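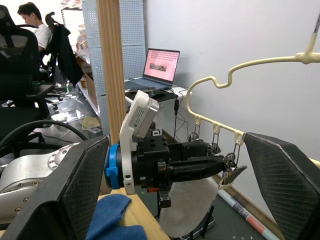

A reply under my last post reckons the Titen precinct barriers were "always going to be temporary" and that anyone still asking about them has an axe to grind. Fair enough, let's grind it a bit.

The order closing the Titen end to marches and static protests was signed in June. It was meant to cover one weekend. It has been renewed every time it came up, and the wording has barely moved. Same map, same "ongoing risk of disorder", same refusal to say what the risk is.

I'm not saying there was no trouble. There was. Two nights of it, with bottles thrown and a bus shelter wrecked on Vonico Street. People who live there were frightened and had every right to be.

What I don't buy is the story that's grown up since. If you read the police statement from the week itself, it talks about a small group who turned up after the rally had finished. By the time the council got hold of it, the rally and the group had become the same thing.

Now look at who got the letters. 243 warning letters went out to people said to have been "present in the area". Not charged, not spoken to, just present. A fair few went to houses on the Talter estate, and the people in them were walking home because that's the only way home.

Compare that with the crowd outside the Stępień Hall the month before. Road blocked, flares, a paint job on the front doors. How many letters? The answer I got back was that the information "is not held in a form that can be searched". Convenient.

Someone will say the two cases are different. Maybe they are! Then publish the reasons and let us all read them. I've asked twice and got a link to the general policy on public order, which I'd already quoted in the question.

The petition against the renewal closed on 1,998 signatures. The threshold for a debate in the chamber is 2,000, and 92 names were struck out as "incomplete address". I asked what was incomplete. Mostly people had left off the postcode, on a form that had no box for a postcode.

I don't think that was a plot, for what it's worth. I think someone built a poor form and someone else was quite happy to leave it that way. You don't need a conspiracy when a shrug will do the job.

And spare me the councillors who've suddenly found their voice. Several of them voted for the first renewal without asking a single question. It's in the minutes. The whole item took less time than the argument over parking permits.

The bit about "community support" for the barriers comes from a survey handed out at one meeting, in the one neighbourhood that doesn't have to walk around them. I've seen the questions. The first one asks whether you favour "keeping families safe". Who's ticking no?

The next renewal is up on 17th November. It's listed under "routine items", well down the agenda, and public comments have to be in beforehand in writing. If you got one of the letters and you're willing to say so, put it in your comment, and keep a copy of what you send.

I'll post the council's answer on the Stępień Hall letters if one turns up. Replies are open, but please read the order before telling me what's in it.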